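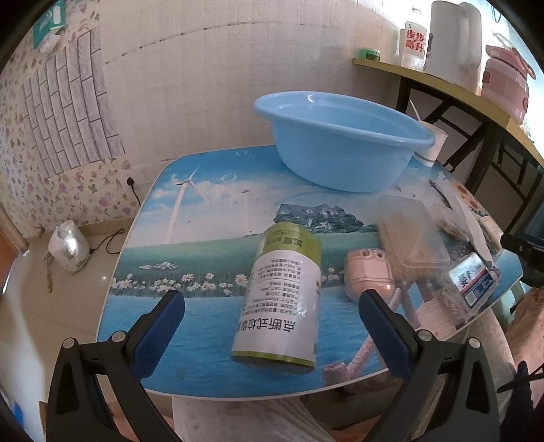
4.2 Crew duty swaps and the problem of goodwill

Figure 3. Small table with printed top, white canister and light-blue basin.

Airline schedulers like to speak of the roster as if it were a law of nature. Anyone who has worked at an airline base knows it is closer to an opening bid. At Ristham, the smaller of the two bases in our study, the roster was published on the first of the month and began to dissolve by lunchtime, as cabin crew traded early departures for late ones, and nearly everybody tried to get rid of the Ruscombe night turn.

We followed 39 crew members through one full roster period in October. Swaps were logged in Vetero, the rostering tool in use at both bases, which accepts a trade only when both parties confirm it and neither exceeds the legal duty limits. On paper this settles the matter. In practice the software recorded the end of a negotiation that had usually been conducted elsewhere, in the crew room, on the staff bus or, in one case described to us at some length, at a christening.

Over the period, 55 swaps were approved. The interviews suggest that many of them were repayments. A purser who gave up a two-day layover in spring expected, and eventually received, a Sunday-school sort of duty in return: short, daytime and home for dinner. None of this was written down. Participants could nevertheless recite their debts and credits with a precision they did not bring to their expense claims.

Earlier work treats swapping as a market (Grasso and Jadoon) or as a form of friendship (Mac Giolla). Our material fits neither very well. Prices in a market are at least visible, and friends do not as a rule decline to speak over a canceled standby. Baloyi's notion of "patient accounting" comes nearer, though her pilots traded far less often than our cabin crew and seem to have had better manners about it.

New joiners were the clear losers. They had nothing to trade and did not yet know who was worth asking. Six of them told us they had accepted a bad swap in their opening weeks in the belief that it was compulsory. One went on believing this until her interview, which made for an awkward pause on the recording.

Management at both bases regarded the arrangement with fond incomprehension. A proposal to replace it with automatic matching had been drafted by Partanen, the consultancy that set up the rostering tool, and had been under review for 2 years – a period in which, as far as we could establish, it had been read by its author and by Goh.

We return to the matching proposal in Section 5, after setting out how standby duties were allocated at Ruscombe, where swaps were officially forbidden and therefore harder to count.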